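Home | Manuals | Prudora range | Section 3 | Previous | Next

3. Preparing and painting interior walls in strong colors

This section covers the use of Prudora wall paint in deep reds, blues and greens on plaster and drywall. For pastel and white shades, see Section 2. For wood and metal, use the Hourani trim system and the sheet supplied with it.

3.1 Before you start

1. Check that new plaster is fully dry. Dark patches indicate moisture. Do not paint over them.
2. Remove outlet covers, hooks and curtain hardware. Store the screws with the part they belong to.
3. Wash the wall with warm water and a small amount of dish soap. Rinse with clean water and let dry.
4. Fill holes and cracks with Tilthorpe filler. Sand flush with 110 grit paper and wipe off the dust.
5. Mask baseboards, window frames and the ceiling line.

CAUTION: Homes built before 1978 may contain lead paint. Do not dry-sand old coatings until they have been tested.

3.2 Primer

Strong colors contain less white pigment than pale ones and cover poorly over a patchy base. Use the gray-tinted Prudora primer under all shades in this section. White primer may be used under yellow only.

1. Stir the primer with a flat stick for 3 minutes. Do not shake.
2. Cut in at corners and edges with a brush.
3. Roll the remaining area in vertical strips, working away from the window.
4. Let dry overnight.

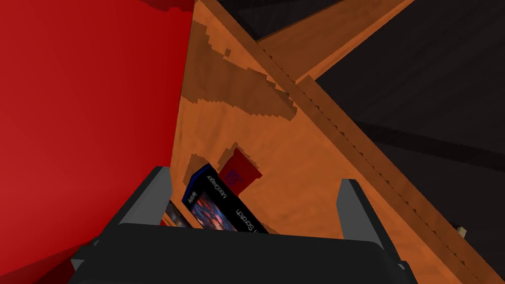
Color choice should be settled on the wall, using a sample board or a test patch, before the full quantity is ordered. Light changes a deep shade considerably across one surface. The crimson surface on the left is brighter near the top and a deeper, darker red toward the bottom corner. View the patch in daylight and again under the lamps normally used in the room. If the lower wall reads too dark, select the next lighter shade on the Pikthorpe card and repeat the test.

NOTE: Cans of the same shade may differ slightly between batches. Combine all cans for one room in a large bucket and stir before use.

3.3 First and second coat

1. Load the roller evenly. Roll it on the tray ramp until it stops dripping.
2. Apply the paint in sections one roller-arm wide, from ceiling to baseboard.
3. Finish each section with light upward strokes, without reloading.
4. Keep a wet edge. Do not stop in the middle of a wall.
5. Allow 17 hours before the second coat. Allow longer in cold or damp rooms.
6. Apply the second coat in the same direction as the first.

Reds usually need a third coat. Judge coverage only when the paint is dry; wet paint looks uneven and a different shade.

CAUTION: Keep windows open during application and drying. Do not use a heater pointed at the wall to speed drying. The surface may skin over and wrinkle.

3.4 Rooms painted in one color throughout

When all walls receive the same strong color, paint the wall opposite the door last. Inside corners should be cut in on both sides in one pass to avoid a visible line. Ceilings should remain white or receive a pale shade from Section 2.

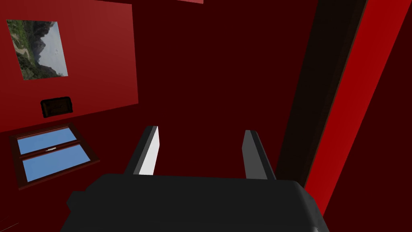
Fig. 3-2. Small room with red walls.

3.5 Cleanup and care

1. Remove masking tape while the final coat is still slightly soft. Pull back at a low angle.
2. Wash brushes and rollers in water immediately after use.
3. Wait 33 days before washing the wall. Until then, dust with a dry cloth only.
4. Remove marks with a damp white cloth. Colored cloths may transfer dye.

Rubbing a matte finish leaves shiny spots. These cannot be polished out and must be repainted from corner to corner.

Store leftover paint above freezing with the lid tapped down firmly. Write the room and shade number on the lid.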